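Folding at home: Barbara Głowacki on the hand-held gripper kit from Pasa
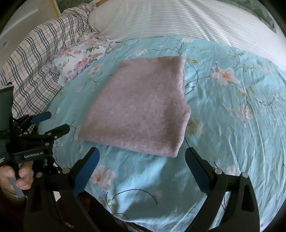 Barbara Głowacki has been teaching people to fold laundry for the better part of a year now, and she says she still changes her mind about it most weeks. She runs the home recording service at Pasa, a small outfit that sends pairs of hand-held grippers out to people's houses, shows them how to work the things, and then collects the recordings for companies that want their robots to be handy around a bedroom or a kitchen.

"My mother thinks I have the silliest job in the family," she told me, pouring a second cup of tea before I had finished the first. "And then she picked up a pair and wouldn't give them back until she'd done all her dish towels."

The service comes in two sizes. Sumar is the short one, a visit and 8 hours of recording spread over as many days as the household likes. Atel is the long one, 40 hours, with a second visit in the middle to see how people are getting on. Most start with Sumar, and Głowacki is happy about that. She would much sooner someone tried it for a week and handed the case back than felt stuck with it through a busy month.

I asked what surprises people, and she laughed and said it was their own hands. "You've folded a thousand shirts without thinking, and now you have two fingers on each side and you have to decide where to pinch. Everybody goes for the corner first. Then they find out the corner slides away from them, and they come in a little farther along the edge, and you can see their shoulders drop."

She likes a bed for the early lessons - an ordinary made bed, with whatever sheet happens to be on it. Customers ask if they should put down something plain, and she tells them to leave the flowers alone. A robot that can only find a shirt on a white table is not going to be much help in anybody's home, in her view, and she would say the same about tidying up first.

There are things she would change. Her own list is longer than mine was, and she read it to me from the back of an envelope. Thick fabric is still a chore, especially once it has been folded over a couple of times. The handles suit her hands better than they suit her brother's. And the booklet that comes with the kit, written by a colleague named Malinowski, runs to 16 pages, when she believes four would do. "He knows I feel this way," she said. "We are still friends."

A new booklet is due in October, along with a softer grip for the handles. In the meantime she keeps a phone line open in the evenings, when most people do their laundry anyway, and she answers a good share of the calls herself. The last one before my visit was from a man who wanted to know if fitted sheets were part of the deal.

"I told him they're optional," Głowacki said. "He sounded so relieved."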